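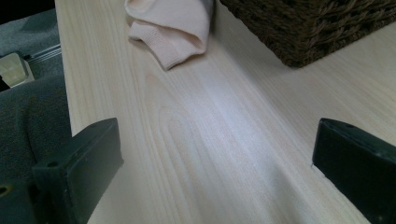
Odd socks, the yearly sort-out. I do it in June when the thick ones come off the line and go away until autumn. Short thread.

First job is to clear a flat surface and tip nothing on to it. I lay socks down one at a time. If you empty the whole bag you end up with a heap and go and make tea.

Pale pinks are the worst. I've bought the same Branel ones for years and the colour has changed slightly every time. Go by the cuff – the width of the ribbing tells you more than the shade does.

Tarmo Rebane asked if I pin pairs before washing. I did for a bit. The pins marked the heels, so I stopped.

Anything still single after 2 washes goes in a shoebox on top of the wardrobe. Rasa Ots takes the cotton ones for dusters and the wool ones for stuffing a draught excluder.

Pairs get folded in half, not balled. Balling stretches the top of the cuff and then they slide down in your boots.

Replies asking about the drawer dividers: they're Kütt, the low ones. The tall ones catch on the drawer above.

Doing tights tomorrow – separate thread.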